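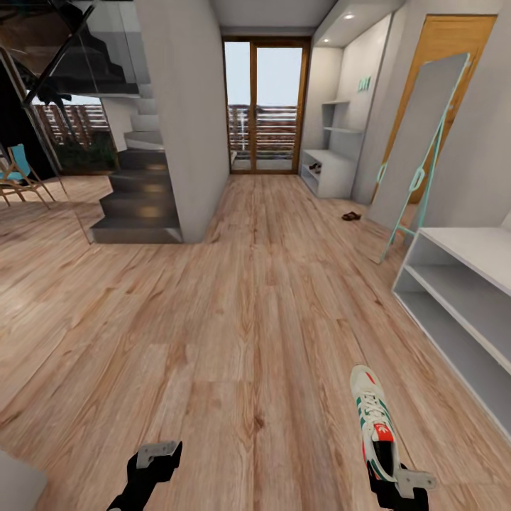

Un robot aprende a recoger zapatos en casas que no existen

Jornetti presenta los resultados de Darnwood, un método de entrenamiento en simulación para tareas domésticas con dos brazos

Beltetmont, 30 oct 2021. La empresa de robótica Jornetti publica hoy los resultados de Darnwood, un método para enseñar a un robot de dos brazos a recoger calzado del suelo y dejarlo en un zapatero. La tarea, que cualquier niño de seis años domina y casi ninguno ejecuta, ha ocupado al equipo de investigación desde julio.

Darnwood trabaja íntegramente en entornos generados por ordenador: recibidores, pasillos y arranques de escalera amueblados con lo que suele haber en ellos, incluido lo que estorba. El conjunto de entrenamiento reúne 327 interiores distintos. En cada uno, un operador humano resuelve la tarea unas pocas veces con mandos de teleoperación, y el sistema genera después variantes de esas demostraciones cambiando la posición del zapato, la luz y el punto de partida de las pinzas. El robot ensaya así miles de tardes de orden sin que haya que fregar ningún pasillo.

La novedad está en la elección del agarre. Los métodos anteriores del equipo trataban el zapato como una caja con pretensiones y lo tomaban por donde podían, con preferencia por los cordones. Darnwood calcula primero cómo debe quedar el calzado en la balda y, a partir de ahí, decide por dónde cogerlo. En la mayoría de los ensayos el sistema opta por el talón y conserva la puntera libre para orientarla hacia el fondo del mueble.

En la evaluación se realizaron 542 intentos en interiores que el sistema no había visto durante el entrenamiento. La tasa de fallo fue del 18 %. Una buena parte de esos fallos corresponde a sandalias y zapatillas abiertas, cuya geometría sigue pareciéndole al modelo una falta de respeto. También se registraron casos en los que el robot colocó el zapato de manera impecable sobre el peldaño más bajo de una escalera, que confundió con una balda. El artículo técnico los contabiliza como errores, tras cierto debate interno.

«Nos preguntan por qué no empezamos por algo más ambicioso», comenta Trinh Từ, responsable de la investigación. «Suelen preguntarlo personas que no han intentado describirle a una máquina qué es un par».

Precisamente el emparejamiento queda fuera de esta versión. Darnwood guarda zapatos de uno en uno y no comprueba si el vecino de balda guarda algún parentesco. Tampoco se han hecho todavía pruebas con un robot físico; el equipo prevé trasladar el método a 2 plataformas reales, con la colaboración de la firma de sensores Ung, que aportará la medición de fuerza en los dedos de las pinzas.

El artículo, los entornos y las demostraciones pueden solicitarse al departamento de comunicación de Jornetti, en su sede de Beltetmont. Se ruega indicar en la solicitud el uso previsto.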